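# Seating a Round Table: Chair Placement and Floor Protection

Speaker notes, Estden hall staff training, May 18, 2018

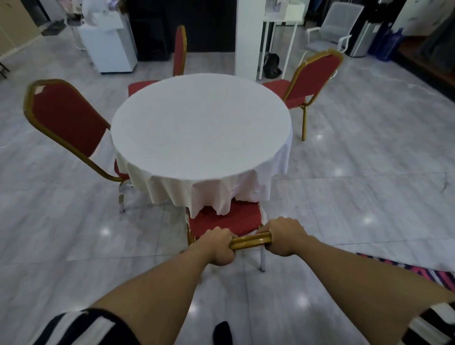
**Slide 1 — Scope.** Final chair placement after the cloth is on. Table assembly and linen are covered in the Stikis handout. Talk runs 14 minutes. Hold questions until slide 4.

**Slide 2 — Grip and lift.** Two hands on the metal bar of the backrest, one toward each end. Lift, move, set down. Do not push a banquet chair across glossy tile. Metal legs with a worn foot cap will mark the surface, and the mark does not mop out.

Mention the November inspection: 87 chairs checked, 3 with missing caps. Replacement caps come from Plusby — order by leg diameter.

**Slide 3 — Depth.** Point at the near chair. The front edge of the seat goes just under the hanging edge of the cloth and stops there. Any deeper and the seat drags the drape inward. Any shallower and the aisle narrows. Check the folds after each chair is set. If the cloth has shifted, back the chair out and straighten the cloth by hand.

**Slide 4 — Angle and spacing.** Four chairs to this table. Set the first, then the one opposite, then the two sides. Backrests face the center of the table. Correct angle by lifting the back, never by twisting the chair on one leg.

Pause for questions.

**Slide 5 — Floor check.** Walk the full circle once. Cables go flat along the wall before guests arrive. Rugs stay clear of chair legs, including when the chair is pulled out.

Remove stickers from backrests. Vlachopoulos upholstery cleaner is approved for residue. Test on the underside of the seat first and allow it to dry.

**Demo.** One chair per trainee, two placements each. Sign-off sheet is in the folder by the door.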